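Brellomby Residential Services
Progress report to the Skekden Fund
Grant: Guest Room Renewal, second reporting period
Date of report: Mar 22, 2019

1. Purpose of this report

Brellomby Residential Services submits this report under the terms of the grant made by the Skekden Fund for the renewal of guest rooms at Hegde House. It covers the work carried out between the close of the first reporting period in December and the date above. The financial statement is submitted separately on the form supplied by the Fund.

Hegde House provides short-stay accommodation for families of patients receiving long treatment away from home. Many guests are older, and a large share of them arrive late in the day, tired, and with little notice. The grant was requested so that the rooms could be made simpler to use and safer to move around in at night. The application named three areas of work: bedside furniture, telephones and power, and the small items that guests handle every day.

2. Summary of progress

The bedside furniture has been delivered in full and is in place on both floors. Telephone and power work is complete on the lower floor and continues on the upper floor. The review of small items, which includes remote controls, lamps, clocks and printed room cards, has been completed, and its findings are set out in section 5.

The project remains within the approved budget. A sum of $900 set aside for furniture repairs was not needed, and we ask the Fund's permission to move it to the power work described in section 4.

3. Bedside furniture

The former nightstands were of several ages and heights. Guests told us that the drawers were hard to open from the bed and that glasses and pill bottles were easily knocked to the floor. After comparing samples, we selected a round side table with a raised rim and a lower shelf from the Zastell range. The rim keeps small items from rolling off, and the shelf gives guests a place for books and bags that would otherwise be left beside the bed.

Housekeeping staff report that the new tables take less time to clean. One concern has been raised. In rooms where the table stands in a corner beside the headboard, staff have to move it to reach the baseboard, and the telephone cord can be pulled in the process. Cleaning instructions have been changed so that the telephone is lifted off first.

4. Telephones and power

The application proposed keeping a corded telephone in every room. We have held to this. Cell phone reception in the building is uneven, and the corded sets allow a guest to reach the night desk without having to find or charge a device. Calls to the night desk during the period numbered 439, most of them concerning heating, late meals and help with the television.

The chief difficulty in this part of the work is the number of cords near the bed. A room now needs power for a lamp, a telephone, a clock and whatever the guest brings along. Wall outlets are few, and several are placed higher than would be chosen today, so that cables hang down behind the furniture. We have taken the following steps:

Extension cords bought at different times have been withdrawn from the lower floor.
Multi-outlet adapters are being tried as a replacement in rooms with only one outlet by the bed.
Cables that cross the floor are to be moved to the wall side of the furniture wherever the length allows.
Each room is checked for cord placement when it is prepared for a new guest.

The upper floor will take longer than planned. The data sockets there are older, and 2 rooms need new wiring before a telephone can be placed beside the bed. The contractor has been asked for a revised date. The sum mentioned in section 2 would cover the extra cable and fittings.

5. Small items and room setup

Small items were the subject of more guest comments than any other part of the rooms. We collected 50 comment cards on this topic. The television remote control was mentioned most often. Guests described the buttons as too many and too small, and several said that they could not find the remote when they wanted it, most often where it had slid under a book or tray.

Replacing the remotes with simpler models was considered. The models we tested did not work with all of the televisions in the house, and the remotes now in use will therefore be kept. The printed room card has been rewritten to explain only the power, volume and channel buttons, in large type, and staff will show each guest these buttons on arrival. The remote is to be left on an open surface when the room is made ready.

A remote control, and a corner side table with its desk telephone:

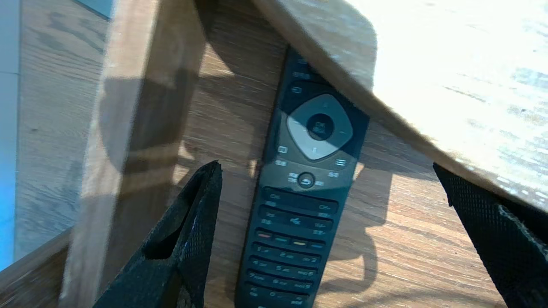
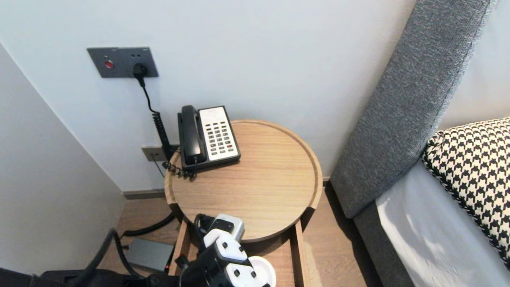 The setup list used by housekeeping has been rewritten to match these decisions. It now fits on a single page and follows the order in which staff walk through the room, beginning at the door. The earlier version was arranged by type of item and was seldom used as intended. Night desk staff have received a copy so that they can guide guests by telephone to the items they are looking for.

6. Matters for the Fund's attention

We ask the Fund to approve the transfer of the unused repair sum and to accept a later completion date for the upper floor. No change is requested to the overall amount of the grant.

We would also welcome the Fund's view on reading lamps. Several guests asked for a lamp that can be switched on from the bed without reaching over the table. Lamps of this kind were not included in the application, and none will be bought from grant money without written agreement.

7. Next period

Work planned for the next period consists of the upper floor wiring, placement of the remaining telephones, a second round of comment cards, and a final check of all rooms against the new setup list. The results of the adapter trial will be reported at the same time, together with a decision on whether the adapters are to be used throughout the house.

Submitted on behalf of Brellomby Residential Services
Office of House Operations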